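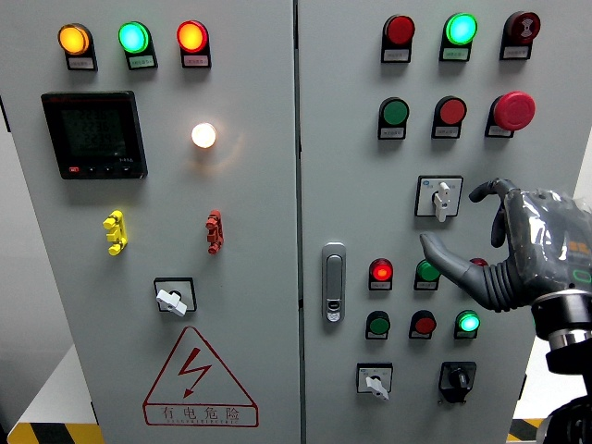
Workshop tips: recording panel demos without losing your afternoon

I've been collecting button-and-switch examples for our learning system since November, and these are the habits I'd pass on to anyone starting out.

Write down every switch position before you start. Rotary handles get bumped, and a demo labeled "turn left" is no use if the handle was already there. I keep a card for each panel (Yanti Osman laminated mine, bless her!).

Mix up the lights. If the green one is always on when you reach for the same button, the model will happily learn the light and ignore the button. I change the starting setup every 13 takes.

Come in from different sides. My first 70 takes all reached in from the right – lovely and smooth, and the policy fell apart the minute we moved the base.

Slow down near the stop button. A big mushroom head sticks out further than its neighbors and it's so easy to brush with a knuckle.

Keep your fumbles, but tag them. I use "miss", "graze" and "redo", all lower case, and the Stisteo sorting script picks them up fine.

Check the plastic wrap on the palm between batches. Once it creeps up toward the fingers, peel it off and start fresh.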